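Two Fingers Are Enough, Most of the Time

Anyone who has ever tried to get a robot to do laundry knows the feeling. You tune the arm for days, you get it to stack blocks like a champ, and then you hand it a T-shirt and the whole thing falls apart. Cloth has no fixed shape, it slides, it hides its own edges, and it's my favorite thing in the world to test a gripper on!

So when the chance came to spend a Monday at the Drurnero workshop in Cusness with two sets of fingers and a pile of clothes, I packed a bag and went. The first set was the Venari, long and slim, closing to a point. The second was the Yurchenko, shorter and wider, with a soft pad on each finger. Both went onto the same pair of arms, and each set got 100 lifts out of a laundry basket.

The Venari fingers won me over early. They get down into a heap and come back up with a small, firm pinch near the edge of the garment, and gravity does a lot of the sorting from there. A red top with white stripes is a great test piece, with plenty of folds to hide in and seams that are easy to follow by eye. One arm holds it over the basket while the other brings a finger in from the side, and watching two arms work on one floppy thing is still a thrill for me.
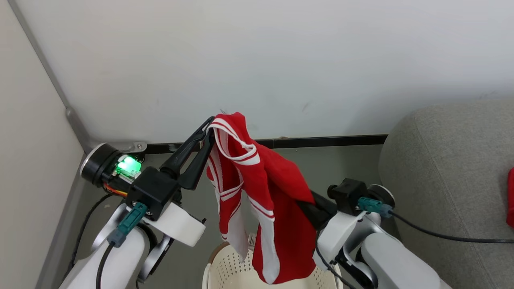 Where the wide pads win

Thick stuff is another story. On towels and a heavy hoodie the Yurchenko pads held on through shakes that made the slim fingers let go, and they needed less squeeze to do it. They also grab too much – I asked for one sock and got three, 25 times over the day.

Swapping sets takes a hex key and some patience with the cables. Give yourself slack at the wrist before you tighten anything. I learned that with the arm already at full reach.

If I had to pick one for a mixed basket, I'd take the Venari and slow the lift down a little. For towels, the Yurchenko, no question. Next I want to try one of each, slim on the left and wide on the right, and Drurnero has already said I can come back in October.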